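What happens when you're too old for foster care?

A page for readers of about nine and up, and for any grown-ups reading over their shoulders

Most children live with a parent or two until they are grown up, and then quite often carry on living there, eating the cereal. Some children can't live with their parents, because it isn't safe or because nobody at home is well enough to look after them. They might live with a foster family, or with a gran or an uncle, or in a children's home with a few other young people and some staff who take turns to burn the toast.

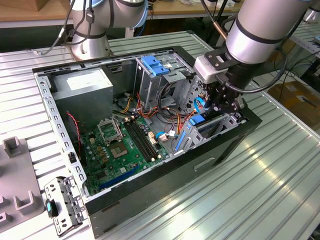
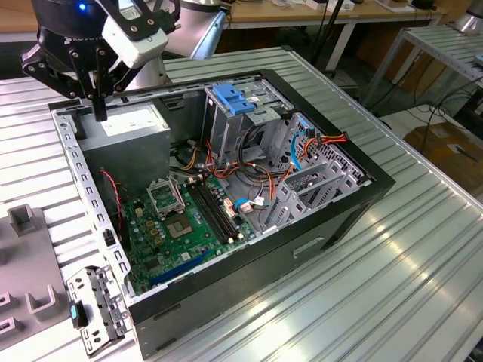

What is a care leaver?

A care leaver is a young person who used to be looked after in one of these ways and is now old enough to live more independently. It sounds like a job title. The pay is terrible.

In a lot of places you stop being "in care" on your eighteenth birthday. Think about that for a moment. Other people get a cake. A care leaver gets a cake, if somebody has remembered, and also a gas bill.

What do you have to know to live by yourself?

More than you'd think. Grown-ups make it look easy by doing most of it while you're at school. Somebody has to know what day the bins go out. Somebody has to know that a red sock in a white wash makes a pink wash, and that a tenancy agreement (a long, dull promise between you and the person who owns your flat) should be read before it is signed, even the small writing. Especially the small writing.

Then there's money. Money comes in once in a while and goes out all the time. If you spend most of it on the first day, the rest of the month is mainly pasta.

Who helps?

In the town of Prolincombe there is a house called Derkach, on Jirnthorpe Road. It has 2 small flats upstairs, where young people can practise living on their own before they have to do it properly. You might stay for a few weeks. You cook your own tea, you do your own washing, and if you run out of milk you have run out of milk. A worker is downstairs if something goes badly wrong. Running out of milk does not count. People have checked.

Every care leaver there also has an adviser. An adviser is a bit like an aunt with a filing cabinet. They help with college forms, doctors, rent and the kind of letter that begins "We are writing to inform you", and they are meant to stay in touch for years.

What is it like?

Ivan Zinchenko lived with 7 other young people in a children's home called Dridercombe before he got his own flat in February. We asked him what surprised him most.

"The quiet," he said. "At Dridercombe there was always someone banging on the bathroom door. First night in my flat I had the bathroom to myself and I didn't know what to do with it. I had 2 baths."

He also bought a sofa that wouldn't go up the stairs. It now lives with a neighbour, and he visits it.

Ivan did most of his practising at Derkach, and he says the cooking was useful but the best bit was Sunday dinner, when people who had already moved out came back to eat and complain about their boilers. Plenty of them still come. Living independently doesn't mean never seeing anybody. Your own grown-ups probably ring someone up when the tap drips.

Does it cost a lot to start?

Beds, curtains, a kettle and a saucepan add up quickly. In Prolincombe a care leaver can get nearly £3000 to set up a first home, which sounds like a fortune until you've priced a cooker. Other places have different rules, so the person to ask is a social worker or adviser.

What if someone in my class is in care?

Then they're someone in your class. They may want to talk about it or they may want to talk about football, and they get to choose. Asking "Why don't you live with your mum?" in the dinner queue is a poor idea. Asking them round for tea is a good one.

And if you're in care yourself?

You can ask about all of this long before you're eighteen. You can ask what the plan is, who is coming to the meeting about it, and whether you can be there too. It's your life they're discussing, so your questions are allowed to be awkward. Write them down first if meetings make your mind go blank. They do that to most people, including the ones with lanyards.

Page last checked: 22 Sep 2020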